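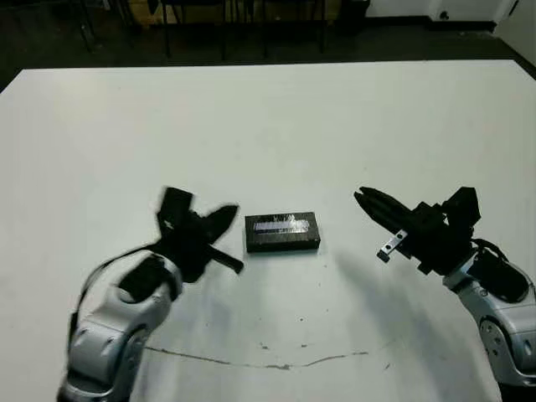

1/14
Big white table appreciation thread! Matte white top, straight edges, acres of room. A small black box in the middle of it is about as easy to find as a thing can be. I have wanted a work surface like this for years and I have a lot to say.

2/14
Background: my old table was dark brown with a busy grain. I do small fiddly stuff on it (radio repairs, model railroad bits, the occasional watch strap) and I lost so many black screws on that thing. You'd put one down and it was gone. I once spent a whole evening looking for a spring that was right by my elbow.

3/14
So I went looking for white. Glossy was my first idea and I'm glad I got to try one in person before buying. Under a ceiling light it's like working on a mirror. You get a big bright blob exactly where your hands are. Matte, matte, matte. Shadows stay soft and your eyes don't get tired.

4/14
The one I got came from Zalham, a used office furniture place out in Bustileck. $266, legs included. They had a whole row of them from some office that was closing, and the guy let me lay my arms across each one like a weirdo until I picked.

5/14
Getting it home was its own adventure. It fit in the van with the legs off, and only with the passenger seat all the way forward, so guess who drove home with a tabletop edge behind one ear. Worth it!!

6/14
Size. Go wider than you think. My rule for the old table was "enough room for the project." The rule now is enough room for the project plus a clear stretch on both sides, so there's somewhere to set the thing you just took off without stacking it on the thing you're about to need.

7/14
And put the small thing in the MIDDLE. I used to work right up against the front edge and everything small ended up on the floor. With the part sitting out in the center you can come at it from the left or the right, and if it skitters a bit it's still on the table. Such a dumb little change and I love it.

8/14
Cleaning, which everyone asks about. Yes, white shows dirt. I've decided that's a feature – I see the pencil dust and the coffee ring right away and wipe them up, where on the brown table they just lived there. Damp cloth, drop of dish soap, dry cloth after. Takes a minute at the end of the night.

9/14
For the marks soap won't touch (shoe rubber, marker, whatever that gray streak was when I bought it) I use Priltetti paste, tiny dab, fingertip, small circles. Try it somewhere hidden first. It took the gray streak off in one go and I made a noise.

10/14
A mistake so you can skip it: I read that a 3000 grit pad would lift scuffs. On a matte top it leaves a shiny patch! I tested on the underside, thank goodness, so the only one who'll ever see it is whoever's lying on my floor. Keep the pads for metal.

11/14
Lighting helps more than I expected. One lamp off to the side gives every little part its own shadow, so you can spot even a clear plastic washer. Straight overhead light flattens everything out. I moved my lamp from the back to the left and it felt like getting new glasses.

12/14
White parts on a white table: okay, yes, fair. I keep a sheet of dark blue craft felt for those. It's also nice for anything round that wants to roll. Govindasamy Crafts sells it off the bolt and they'll cut it to whatever size you ask for. Mine rolls up and goes on the shelf when I'm done.

13/14
The habit that's stuck best: nothing gets to live on the table. No mail, no mug tree, no "I'll deal with it later" pile. If I'm working on one small thing, that's what gets the table that night. I set a timer for 5 minutes before bed and everything else goes back to the drawers. Some nights it takes two. Some nights I use all five and mutter.

14/14
If you've got a light-colored bench or desk, please show me! Especially if you've figured out the edges, mine are picking up a few dings already and I'm deciding between edge tape and just letting it get old. Pictures of tiny objects on very large tables strongly encouraged.

Adding a couple since people are asking:

Yes, you can paint a dark table white, a friend of mine did. Get a flat topcoat and let it cure way longer than the can says before you put anything heavy down. Hers still has the outline of a sewing machine base in it, but she's happy with the color.

For height, I went a touch higher than a normal desk by putting risers under the legs. I stand for half of what I do and my back is so much happier. If you mostly sit, skip the risers and spend the money on the lamp.

Somebody asked if Zalham has any left. I called this morning and as of November 30, 2023 there were still a few in the back row. Bring a blanket for the van, and measure your doorway before you drive out there!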